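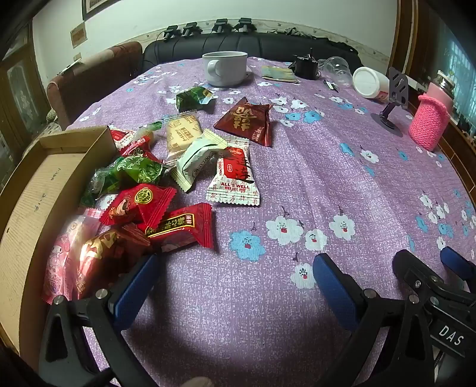
*The candy pile next to its box, on my purple flowered tablecloth.*

So my friend Doina Dumitrescu moved to Asstead last September, and ever since then we've been mailing each other snacks. It started with one bag of tea and a postcard, and now it's a full-blown habit with rules and a spreadsheet (hers, obviously). The drive between us is nearly 494 miles, so neither of us is popping over for coffee any time soon, and a box of candy is the next best thing!

The rules, for those of you who asked after my last post: everything has to be wrapped, nothing that melts between June and September, and the spending limit is 15 dollars before postage. You're also not allowed to look anything up before you taste it. I break that last one constantly.

I like to dump everything out on the table and look at it all together before I open a single thing. My sister Teodora thinks this is torture. She was standing behind me asking if we could please just start.

**The yellow one.** Pale yellow packet with see-through ends and golden-brown printing, and what looks like a little flat biscuit inside. I went for this first because I'm a plain cookie person at heart. Teodora got the other half, and I have regretted that ever since. Crumbly, buttery, very good with black coffee.

**"ALL'S WELL."** Those are the words printed on the white packet with the red center, and I am completely in love with it. There are small red characters all over the background and black shapes that look like they were done with a brush. I've flattened the wrapper and it's going in the scrapbook, next to the ticket stubs from Stadthorpe.

**The maroon one with gold writing.** Kind of a brown-maroon, pointed, with big gold characters across it. It's the fanciest looking thing in the pile, so I saved it until after dinner. Chewier than I expected, and I had to stop talking for a good while, which Teodora enjoyed.

**Mint green.** The long pale green wrapper with cream ends, lying partly over the yellow packet. Cool and a bit milky. Doina's note said "you will either love this or call me" – I called her, but only to say I loved it.

**Red with the little cartoon.** Bright red packet, round yellow emblem, a tiny cartoon figure on the left side. My neighbor Callum Nisbet stopped in to return a casserole dish and this is the one he picked. He's asked twice now if there are more coming.

**Dark green, off by itself.** The glossy one in front of the mug. I've put it away for Lumturie, who gets first pick of one thing from every box because she gave me that tablecloth. I've had it for years and it still makes any old pile of stuff look like a party.

The twist-wrapped candy with the green end is still waiting, and so is the bright green packet with "Original" on it. I'll add my notes here when I get to them. If you've got a favorite that can survive the mail, leave it in the comments – I owe Doina a box and I'm fresh out of ideas!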